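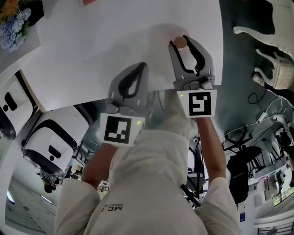 Day 2 of demos for Dosavis. Wrists already complaining. Thread, typing between takes so forgive the spelling

No robot in the loop for this part. You hold the grippers, you do the task, the arm learns from what your hands did. Teaching by hand, basically. Last winter at Puvthorpe I did the same sort of job by remote control and it was slow. So slow. Half a second of lag and you start second guessing every pinch

By hand is faster but you get sloppy faster too. First batch of mine got knocked back – I was cutting the pause after the close. Jaws shut, straight up, gone. Looks fine to a person. The policy never learns to wait for the grip

So now: approach, open wide, stop. Close. Count one in my head. Then move.

Other thing, tags. Keep your sleeves off them! Mine were flopping over at the wrist all morning and the tracker just lost the hand. Push them up past the elbow if they'll stay. They won't stay
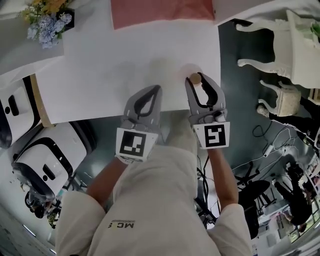 and don't lean in too much when the thing is small. I do it every time. Shoulders come forward, elbows go out, and suddenly you're doing a move no arm on earth could copy. Gidey (the labelling tool, not a person) flags those as unreachable and you do the whole take again

1074 takes on the sheet so far across everybody. Target is 1911. By end of April supposedly

89 of mine got binned. Not bitter. Ok a bit bitter, some of those were lovely

Also worth knowing – mistakes aren't always rubbish. If you miss and then recover properly, keep it, tag it as a recovery. Dramida runs trained on only perfect takes were hopeless the first time somthing slipped
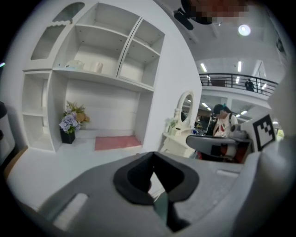

Mebrat Feyisa replied asking if you can switch hands halfway, and whether left handed demos mess up the colour of the data, so to speak.

Switch between takes, never during. Left handed is fine, we're short on it if anything. Just write it in the notes feild

Right, quarter past three, next batch. Slow hands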